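Travel Desk > Guides > Booking > Changing the Name on a Ticket

Print this page | E-mail this page

How to correct a name on an airline ticket

The name on your ticket has to match the name in your passport. A missing letter will often pass, but a wrong surname or a swapped first and last name can stop you at check-in. Most mistakes can be fixed if you start early.

Before you begin, have these ready:

- your booking reference (six letters or digits, on the confirmation e-mail)
- the 13-digit ticket number
- a scan of the passport photo page
- a marriage certificate or court order, if the name has legally changed

Step 1. Find out who issued the ticket

Look at the top of the receipt. If you booked through an agency, the agency has to make the change, and the airline will usually send you back to it. If you booked on the airline's own site, call the airline. Tickets bought through Cikia are handled at the Rarnbridge office, by phone or at the counter, until 6 p.m.

Step 2. Decide whether it is a correction or a change

A correction keeps the same traveler. Typing errors, a missing middle name and a new married name all fall in this group. A change puts a different person in the seat, and most airlines refuse it. In that case you cancel, take whatever refund the fare allows, and buy again at the current price.

Step 3. Check the fare rules

Open the fare rules from your confirmation and look for the section on name corrections or reissue. Some fares allow one correction free. On others you pay a service fee. Our own fee for a reissue is 395, and it covers all flights on the same ticket. Flights on a second ticket are charged separately.

Step 4. Send the request in writing

Write the name as it appears now, then the name as it should appear, exactly as in the passport. Attach the scan. Do not cancel anything yourself while you wait – a canceled seat may not be there when the new ticket is issued.

Step 5. Check the new ticket

You should get a new receipt, often with a new ticket number. Read it letter by letter. Then check that your seats, bags and special meals are still attached, as these can drop off during a reissue.
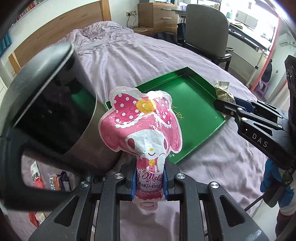 Hotel and transfer bookings do not update with the flight. If you booked a room at Beditz or a transfer through Araya, send them the corrected name separately and ask for a fresh voucher. Travel insurance needs the same correction, and so does any visa application still in progress. Keep the old receipt with the new one until you are home.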